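Disco externo aparece no Gerenciamento de Disco, mas sem letra de unidade

Comunidade Balell > Windows > Armazenamento
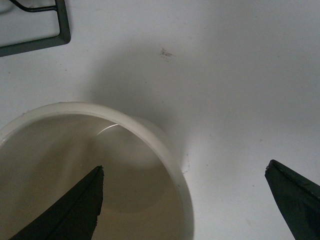 Phromma
Membro da comunidade
Publicado em 16/10/2021

Tenho um HD externo que usava no notebook antigo para guardar documentos e backups. Comprei um computador novo com Windows 10 e, quando ligo o disco, ouço o som de dispositivo conectado, mas ele não aparece em "Este Computador". No Gerenciamento de Disco ele está lá, com duas partições: uma de 83 GB, sem letra, marcada como íntegra, e o resto como espaço não alocado. Já troquei o cabo e testei 2 portas USB. Não quero formatar porque tenho arquivos que não estão em outro lugar. Como faço para o Windows mostrar o disco?

Iten
Colaborador, 69 respostas

Se a partição está íntegra, provavelmente só falta a letra. Faça assim:

Aperte Windows + X e abra o Gerenciamento de Disco. Clique com o botão direito na partição de 83 GB (no retângulo dela, não no nome do disco à esquerda) e escolha "Alterar letra de unidade e caminho". Clique em Adicionar, escolha uma letra livre e confirme. Evite A e B, e prefira uma letra mais para o fim do alfabeto, para não brigar com pendrive ou leitor de cartão.

Se a opção estiver cinza, abra o Prompt de Comando como administrador e digite, um por linha:

diskpart
list volume
select volume 6
assign letter=R

Troque o 6 pelo número que aparecer no seu caso. Confira o tamanho antes de selecionar. Não use clean nem format.

Se depois disso o Windows pedir para formatar o disco, cancele. Aí o problema é no sistema de arquivos e o caminho é outro.

Uma correção: o espaço não alocado não é partição. Não crie volume nele antes de copiar seus arquivos. Se já houve outra partição ali, gravar por cima atrapalha a recuperação.

Flasum
Visitante

formata em NTFS que resolve, o meu era igual

Phromma
Membro da comunidade

Formatar não dá, como falei. Pelo Gerenciamento de Disco a opção estava cinza, mas com o diskpart funcionou. O volume ganhou a letra R e as pastas abriram. Estou copiando tudo para o computador e depois vejo o que faço com o espaço não alocado.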